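1/ Rewatched Flemesance last night, the 70-minute restoration. The new transfer runs darker than the old disc, mostly in the ferry scenes.

2/ The plot stays thin. A retired surveyor goes back to Ustgate to sell a house, and 3 tenants refuse to leave. Dialogue is sparse – long stretches have only wind and a radio.

3/ Aspect ratio is now correct. The earlier release cropped the top, which lost the church roof in the opening shot.

4/ Sound is mono, cleaned up. Some hiss remains under the kitchen argument. Subtitles are improved, though "Skutia" is still spelled two ways.

5/ The Whitlock screening room seats 300 and was half full at 9 p.m. Projection was sharp, with the left speaker slightly low.

6/

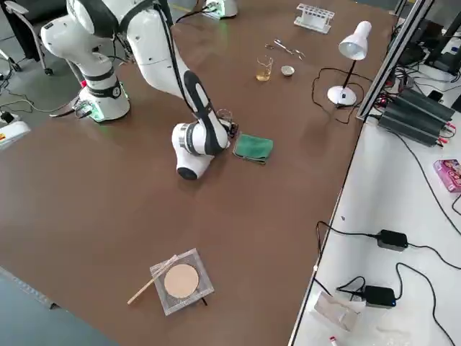

Robot arm over the table, green cloth beside it.

7/ The final reel is the weakest part. The sale falls through offscreen and the last shot holds too long on the harbor. Still worth seeing for the editing in the first half.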